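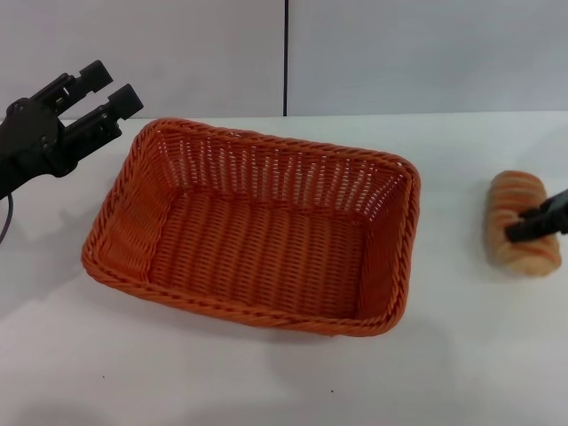
*Doltmont 双臂套件在桌上工作：橙色的编织篮子还空着，右边的夹爪碰到了毛绒面包。*

# 用 Doltmont 双臂套件收拾桌面：我的使用心得和小窍门

先说明一下，中文不是我的母语，如果有的句子读起来不太自然，请原谅。我写家务方面的文章已经有一段时间，大部分写厨房，也写一点工作间的整理。从十二月开始，我家里多了一套桌面机械臂，名字叫 Doltmont，是从 Tarkunia 的网店租来的。租期满了以后我又续了一次，所以现在可以写得比较仔细。

这一页的内容不是说明书。说明书里有的步骤，我尽量不重复。我想写的是在普通人家里使用它的时候，桌子怎么摆，篮子怎么选，什么东西适合让它拿，什么东西还是自己动手比较快。

## 套件里有什么

我租的是双臂的版本。两只手臂，每只手臂的前端有一个黑色的平行夹爪，另外有一个控制盒、电源、固定在桌边的夹具，还有一小包备用的螺丝。篮子和要收拾的东西不包括在里面，要自己准备。

装起来不难，可是需要耐心。第一次我用了一个下午，其中很长的时间是在找电线应该从哪一边走。第二次搬桌子以后重新装，30 分钟就完成了。我的建议是：先把两只手臂固定好，再接线，最后才把桌子推到墙边。如果先推桌子，手就伸不到后面去了。

夹具对桌板的厚度有要求。我的餐桌边缘是圆的，夹不牢，所以我换了一张平边的白色桌子。如果您家里只有圆边的桌子，可以先问一问 Tarkunia 的客服，他们有一种加长的夹具，需要另外付钱。

## 桌面要怎么准备

**颜色简单一点。** 我试过铺一块花格子的桌布，结果它常常在花纹的地方停下来，好像在想那是不是一件东西。后来我把桌布拿走，用白色的桌面，情况好了很多。浅色的桌面配颜色鲜明的篮子，在我家效果最好。

**桌面先擦一遍。** 面包屑和小的污点，对我们来说没有关系，对机器来说有时候会是一个问题。我用一块微湿的布擦，然后用干布再擦一次。不要用有香味的喷雾，会留下一层膜，软的东西在上面容易滑。

**不要有强烈的影子。** 我家的台灯本来放在桌子左边，影子很长很黑。把台灯关掉，只开房间的顶灯，影子就变得淡。白天靠窗的时候，我把薄的窗帘拉上。

**背后干净。** 桌子后面如果挂着围裙、日历或者抹布，最好先拿下来。靠着一面浅颜色、没有东西的墙，是最省事的办法。

**电线要看住。** 手臂的细电线会垂到桌边。请检查它有没有碰到篮子，也检查椅子有没有压着它。我用魔术贴把比较长的部分绑在桌腿上，留一点松的余地，手臂转动的时候就不会拉紧。

## 选什么样的篮子

我一共给它换过好几种容器。我的经验大概是下面这样的：

- 长方形的比圆形的好用。圆的篮子被碰一下就会转，长方形的最多歪一点点。
- 边缘粗一点、圆一点比较好。夹爪放东西的时候有时会碰到边，粗的编织边不容易勾住东西，也不容易刮坏。
- 不要太深。深的篮子里，夹爪会在比较高的地方就松开，东西掉下去，声音大，也容易翻倒。
- 侧面有小空隙的编织篮子没有问题。可是如果要收拾的是铅笔或者筷子，它们会从空隙里伸出来，这时候请换成实心的盒子。
- 太轻的篮子会被推走。可以在底下垫一小块防滑垫，剪得比篮底小一圈，从外面看不到。

篮子放在两只手臂的中间。我开始的时候总是放得非常正，用尺子量。后来发现没有必要，稍微斜一点它也能处理。重要的是，篮子和手臂之间要留出一只手掌的距离，夹爪张开的时候需要地方。

## 哪些东西适合让它收拾

最适合的是软的、不太大的、形状完整的东西。毛绒玩具很好，卷起来的袜子很好，折成小方块的洗碗布也可以。毛绒面包是我家里用得最多的练习品：它是长的，中间可以夹住，掉在地上也不会坏。

如果是这种长条形的玩具，请把它竖着放，一头朝着自己，一头朝着墙。夹爪从旁边过来，可以碰到中间的部分。横着放也不是不行，但是我看到它常常夹在一头，提起来的时候另一头垂着，进篮子的时候就会挂在边上。

不适合的东西，我写一个简单的表：

| 东西 | 在我家的结果 | 我的办法 |
|---|---|---|
| 玻璃杯 | 没有试，也不打算试 | 自己拿 |
| 薄的塑料袋 | 经常夹到空气 | 揉成一团再放上去 |
| 真的面包 | 表皮会留下夹痕 | 用厨房夹子 |
| 湿的抹布 | 太重，会滴水 | 拧干，晾好以后再收 |
| 硬币、纽扣 | 夹不起来 | 用手扫到小碟子里 |
| 卷好的袜子 | 很顺利 | 让它做 |

关于真的面包我想多说一句。有读者写信问我，可不可以用它把早餐的面包放进面包篮。说明书上写得很清楚，夹爪不是为了接触食物做的。夹爪上有螺丝、凹槽和方形的开孔，面包屑进去以后很难清出来。所以请不要这样做。

## 夹爪的力气怎么调

在控制软件里，力气分成 11 档。刚开始的时候默认是中间的一档，我觉得对毛绒玩具来说太大了。软的东西被压扁以后，松开的时候会弹一下，有时候就弹到篮子外面。我把它往下调了两档，以后一直没有再改。

袜子可以用更小的力气。木头的勺子需要大一点，要不然会在夹爪里面转。每次换一种东西，我先做一次慢速的试验，手放在停止键旁边。

还有一个小方法：如果东西的表面很滑，可以在上面套一根宽的橡皮筋。夹爪的指尖是方的，碰到橡皮筋就稳得多。收拾完了再把橡皮筋取下来，放回抽屉。

## 两只手臂怎么分工

双臂的好处，我用了一段时间才明白。一开始我以为两只手臂会同时拿东西，速度快一倍。其实比较稳的做法是让一边工作，另一边张开着在篮子旁边等。桌子右边的东西由右臂来拿，左边的东西由左臂来拿，中间只放篮子。

请不要把要收拾的东西放在篮子的正后方。两只手臂都觉得可以拿到，于是都慢下来，互相让路，很像两个很有礼貌的人在门口。把东西往左或者往右移开一点，就不会再出现这个情况。

一次放上桌的东西，最多不要超过 8 件。再多的话，它们会互相靠在一起，夹爪分不清楚哪里是边。我现在的习惯是分成几次，每次放几件，中间我去做别的家务。

## 清洁和保养

每个星期我清洁一次，顺序是这样：

1. 关掉电源，等手臂完全停下来，再拔插头。
2. 用软的旧牙刷刷夹爪上的凹槽和开孔。毛绒玩具的细毛最喜欢藏在这里。
3. 用干的布擦指尖。如果有黏的东西，布上加一点点酒精，不要直接往夹爪上喷。
4. 看一看螺丝有没有松。用手指轻轻转一下就可以，不需要用力拧。
5. 沿着电线摸一遍，有没有折痕，有没有硬的地方。

编织篮子也要洗。我用温水和几滴洗洁精，沿着编织的方向刷，倒过来晾干。空隙里的灰尘，可以用做点心的小毛刷扫出来。

运动的关节我没有上过油。租的机器，Tarkunia 不允许自己上油，如果有声音要联系他们。我有一次听见左臂转动的时候有轻轻的吱吱声，他们寄来了一个新的垫圈，也付了邮费。

## 和别的服务比较

在决定之前，我也看了另外两家。Perkero 的套件只有一只手臂，价格便宜，对小的书桌来说已经够用。它的夹爪比较窄，我在朋友家试的时候，卷袜子没有问题，大一点的毛绒玩具就拿不住。如果您只是想收拾文具，我觉得可以考虑它。

Bondarchuk 是上门服务，他们的人带机器来，收拾完了再带走。好处是自己不用学，也不用留地方。不方便的是要提前预约，而且他们不接小房间的工作。我打电话问过，我家的厨房不符合条件。

Doltmont 的租金在我住的地方是一季 3000 元，押金另外算。我不能说它便宜。用同样的钱可以买很多收纳盒。但是我的手腕受过伤，弯腰和反复抓东西都会疼，对我来说这个钱花得可以接受。如果您的手很健康，只是不喜欢收拾，我会劝您先租最短的时间看看。

## 我喜欢的和不太喜欢的

喜欢的地方：动作安静，晚上也可以开；零件坏了寄得很快；软件有中文，虽然有几个词我查了词典也没有明白。

不太喜欢的地方：它占的地方大，吃饭的时候不能用同一张桌子；软件每次更新以后要重新做一次位置校准；说明书的字太小。还有，停止键和开始键离得很近，颜色也相似。我在停止键上贴了一张红色的圆贴纸，建议您也这样做。

## 几个零散的提醒

- 长头发请扎起来，宽的袖子请卷起来，再靠近桌子。
- 家里有猫的话，工作的时候请关门。
- 毛绒玩具上的标签最好塞到下面，夹爪有时候只夹住标签。
- 篮子满了一半就可以倒空，不用等到全满。
- 校准之前把桌上所有的东西拿走，篮子也要拿走。
- 备用螺丝请放在有盖的小盒子里，写上名字。我第一包已经找不到了。

下一次我想试试用它来分开深色和浅色的袜子。软件里有这个选项，我还没有打开过。如果有读者已经用过，请在留言里告诉我您的设置，最好也写上房间里用的是什么灯。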